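Visit Report: Sundcombe Cordage Works and Rope Walk
Prepared for the members of the Mersha Maritime Heritage Society

In April a party of 17 members and guests of the Society visited the cordage works at Sundcombe, by invitation of its managing director, Levente Magyar. The visit was arranged by Maribeth Salazar, who also led the group. The following account is offered for members who were unable to attend and for the Society's library.

The works stands on the east bank of the river, a short walk from the rail station. Visitors who come by car should note that the gate on Trindow Road is kept closed and that parking is at the north end of the site, behind the hemp store. The party was met at 10 a.m. in the former counting house, where coffee was served and safety instructions were given. Closed shoes are required in all production areas, and scarves and loose sleeves must be tucked in before entering the braiding room.

Mr. Magyar opened with a short history of the site. Rope has been made at Sundcombe for seven generations, first for the fishing fleet and later for barges, farms and theaters. The walk itself is 600 feet long and is still roofed for its full length. Its floor is packed earth at the river end and plank for the remainder, a change made when the laying carriage was put on rails. Several members asked about the posts along the west wall, which carry rows of deep notches. These held the cross-rails that kept the yarns off the ground, and the wear is from the yarns themselves.

The group was then divided. The first party went to the walk with Tekle Tamiru, the senior ropemaker, and the second to the braiding room with Lemlem Tekleab. The parties changed over at 11:30.

On the walk, Mr. Tamiru laid a short three-strand rope in manila. The yarns were hooked at the top end, twisted into strands, and then closed around a grooved wooden top, which travels down the walk ahead of the finished rope. He explained that the speed of the top decides how hard the rope is laid. A hard-laid rope wears well but is stiff in the hand, and most sailors ask for something softer. Two members were invited to hold the top steady for part of its run and found it heavier work than they had expected. The finished length was whipped at both ends and presented to the Society. It will be kept with the tools in the reading room.

The braiding room is a different place altogether. It is loud, and conversation is possible only in the glassed office at one end. Ms. Tekleab showed the party how the bobbins pass in and out of each other on a curved track, half of them running clockwise and half the other way, so that the strands cross over and under as the cord is drawn upward. Braided cord does not untwist under load, and for this reason it is preferred for blinds, flags and stage rigging. The room holds machines of very different ages. The oldest, painted dark green, was bought secondhand from a bootlace maker and is still used for narrow cord.

Lunch was taken in the canteen. During the meal Fasil Seyoum, who manages the works archive, laid out a selection of order books and sample cards. The archive contains more than 4,000 sample cards, each with a short piece of rope or cord sewn to it and a note of the buyer and the price. Members with an interest in the coasting trade will find the books well worth a separate visit. The archive is open by appointment, and Mr. Seyoum has kindly agreed to receive inquiries from the Society.

The afternoon session was devoted to care and storage. Mr. Tamiru advised that natural fiber rope be hung in open coils in a dry place and never put away damp. Braided cord may be folded back and forth on itself, which avoids the twist that coiling puts in. Bags with a closure are suitable for short lengths, provided that the cord is fully dry first. The Society's own practice with model rigging has not always followed this advice, and the model section may wish to review its cupboards.

The visit closed at 3:30 p.m. in the works shop, where seconds and short ends are sold by weight. Ms. Salazar thanked the hosts on behalf of the Society. A further visit is proposed – possibly combined with the Jinulis net lofts, which lie farther down the same road – and members who wish to take part should leave their names at the reading room desk. The party will again be limited to 17, as the walk cannot safely take more. 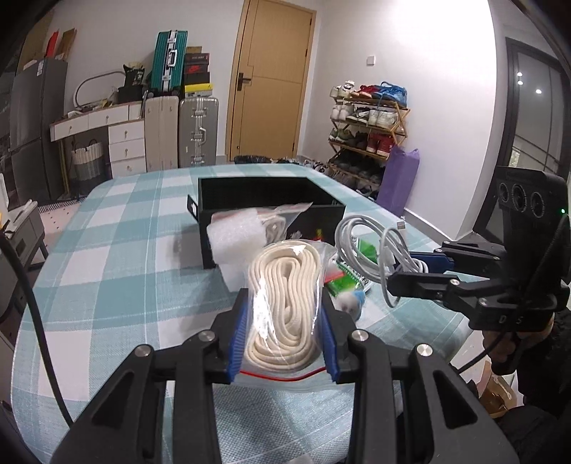
Cream-white braided rope in a clear zip-lock bag.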